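Where do away fans stand at Drimside, and can you get a ticket on the gate?
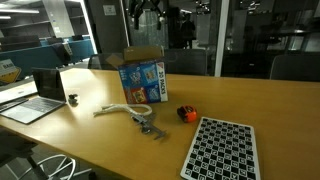 Can away supporters still pay on the gate at Drimside, or is it all tickets in advance now? You can still pay on the gate, cash or card, at the two turnstiles on the Maihi Road side, as long as the match hasn't been made all-ticket.

Posted by gistvillegranny, 8/19/18

Hello everyone, I hope this is the right bit of the site to put this on. My grandson has got very keen on Gistville this past year and I've promised to take him to his first away match, which is the cup tie at Drimside. I found the line about the turnstiles on the club's own page (I've copied it at the top to save you looking) but it doesn't say a word about where we'd be once we're in. Is there a proper away end or do they let everyone mix? He's only small and I'd like him to see the pitch and not the back of somebody's coat. I'm also not so good on steps these days, so if there are seats to be had I would be very grateful to know. And is it far from the station? Sorry for so many questions in one go!

turnstile_tam
How lovely, I hope he has a grand day out. I've been going to Drimside for more years than I care to admit and they're a friendly lot, so please don't worry about that side of things. For cup ties they usually give visitors the low terrace behind the far goal, plus a block of roughly 100 seats at the end of the main stand nearest to it. The seats go quickly, so get there when the gates open and ask for a transfer at the little hatch just inside, it was a couple of pounds extra when I last did it in March. It's six steps up to the front row and there's a handrail on the left. If you do end up on the terrace, go right down to the wall, as children get a perfect view from there and the stewards are very good about letting them through. From the station it's a flat walk, left out of the main door, over the footbridge (there's a ramp as well, a bit further along) and then you'll see the floodlights. Take a blanket, the wind comes straight across that corner even in August.

Maihi Ender
get the 93 bus, stops right outside. pies run out by half time

oldclorexroad
Only thing I'd add to Tam's very good answer is to ring the club the day before. If the police think there'll be more than 300 coming over from Gistville they sometimes make it all-ticket at short notice, and then you can't pay on the gate at all. It happened to us for the league match and we had to listen to it on the radio in the car park, which my wife still brings up.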